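Drivum gripper build: your questions

Started in my spare room, still going. Ask me more! 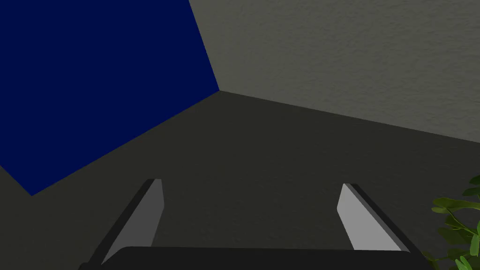 Ryota Hirose wrote in to say he'd skip the simulator and just start bolting parts together, as a crash on screen teaches you nothing about stripped screws.

Do I need the sim?
Fair point, Ryota, but I like it. I ran 200 closes in there before I cut anything (two fingers, light gray pads, plain dark floor, done).

What did it cost?
$42 for the pads and screws. I already had the motor.

Can I have the files?
Sure! Write to me, Marites Cruzado, and tell me which motor you've got.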